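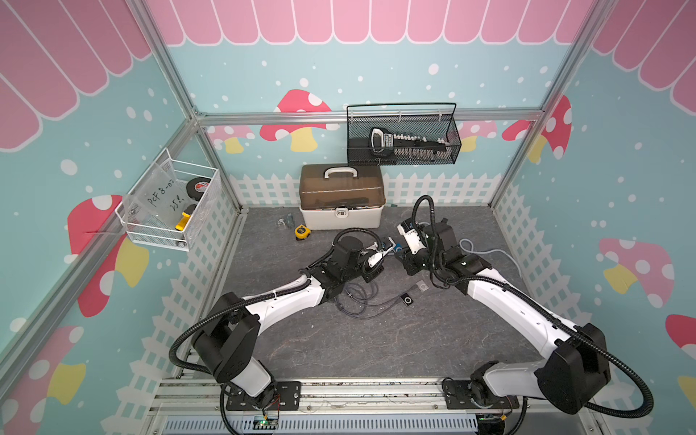

Tools and Where They Go
Small Spaces gallery, set 127

This set is about hand tools in small rooms: what is kept in the box, what hangs on the wall, and what ends up on the floor on a working day. The notes were written over one winter at the shared workshop in Drulcombe, with a few additions from the smaller room in Tsikata. Both places have more tools than shelves.

A good part of the work is ordinary tidying. Things are put back at the end of the day and they are out again by ten the next morning. The notes are grouped by the kind of storage, and they can be read in any order.

The lidded toolbox

A plastic box with a see-through lid is the most useful thing we own. Even a brown lid lets enough through to tell whether the box is full or empty, and that saves opening it. The handle on top matters more than the size. A box that takes two hands to carry will stay where it was first put down.

We keep the heavy tools at the bottom and the ones used every day on top. The latch gets wiped when the box is cleaned out. Sawdust in a latch will stop it from closing long before anything breaks.

At Tsikata the boxes are sorted by job: one for plumbing, one for electrical work, one for hanging things on walls. At Drulcombe they are sorted by who was last to use them, and this works less well.

The wall basket

Wire mesh is good for anything dusty. The dust falls through, and you can see what is inside from across the room. A basket hung at the back is out of the way of the floor and still close enough to reach.

A hand saw laid flat across a basket is a compromise. It keeps the saw off the floor, but the teeth are bare and you have to know they are there before you put your hand up. We have since cut a length of old garden hose, slit it down one side, and use it as a cover for the blade. It takes a minute to make and costs nothing.

Longer saws go on two pegs with the teeth to the wall.

Tape measures

Tape measures wander. They are set down wherever the last measurement was taken, and that is usually the floor. Yellow ones are easier to find than black ones, and we have stopped buying any other color.

The small sliding hook on the end is meant to be loose. New people try to fix it with pliers. Please leave it alone - the movement makes up for the thickness of the hook when you measure from the inside.

Any tape with a kink in the first foot goes in the scrap metal bin. It will give a wrong reading sooner or later.

Loose cable

Thin cable is the hardest thing to store. Coil it loosely and it tangles with the next one. Coil it tightly and it keeps the bend. What has worked best for us is a wide, easy coil held with one hook-and-loop strap, hung from a peg. Rubber bands dry out and stick to the jacket, so we no longer use them.

The bin for cables nobody could identify was emptied in March. Most went to the recycling counter in Prakomham. A few were put back on the shelf, and they have not been used yet.

Gray cable on a gray floor is easy to trip over. In the Drulcombe room we run it along the wall where we can and put a strip of bright tape over it at the doorway.

Small metal parts

Clamps, plates, brackets, odd corners of something. They come out of a pocket and are set down on the nearest flat surface. Each bench now has one shallow dish, and anything small goes in it until the end of the day. On Thursday evening the dishes are emptied and sorted.

Screws are bought in boxes of 1,000 and moved to jars. We write the length on the lid and again on the side of the jar, so it can be read from either direction. Parts that fit nothing we own are kept for one season and then thrown out.

The floor mat

A mat under a work area is worth the money. It is kinder to tools that get dropped, and small parts do not roll as far on it as they do on bare concrete. A marbled pattern hides scuffs well. It also hides small screws well, and for that reason the Tsikata room went with a plain one.

Sweep a mat before you wipe it. Metal filings mixed with water leave a brown stain that does not come out. Once a month we lift the mats and clean underneath - there is always more there than expected.

Painted walls

Pastel walls in a work space get comments from visitors. The practical side is that pale colors send the light back down to the floor, and dark tools stand out against them. They show every mark too. We keep a jar of each color on the top shelf with the name of the wall written on it, and touch up the worst patches in the spring.

If you are hanging anything on a decorated wall, put the hooks in first and hang the heaviest item for a few days before you fill the rest. It is easier to patch one hole than a row of them.

Putting things away

The full clear-up takes 90 minutes when it has been left for a week. When it is done daily it takes very little time. The order we follow is cables first, then small parts, then the larger tools, then the sweeping. Cables first, as everything else is usually sitting on top of them or caught up in them.

The last person out checks that the toolbox lid is latched and the saw is back on the wall.

Labels

Labels are printed on the small machine at the front desk. Use black on white. We tried colored tape for a while and it faded near the windows. Each box has a label on the short side only, because that is the side facing out when it is on the shelf. Please do not add a second one on the lid.

Borrowing

Hand tools may be borrowed overnight from the Drulcombe room. Write the item and the time in the book by the door. Saws are not lent out. The Tsikata room does not lend.

About this gallery

Small Spaces is part of the Bendusura home and workshop pages. The archive now holds 3,004 pictures, sorted by room and by type of storage. Earlier sets cover pantry shelves, sewing drawers, and garden sheds. The next set will be on folding tables.

Back to all galleries
Previous set: Hooks and Rails
Next set: Folding Tables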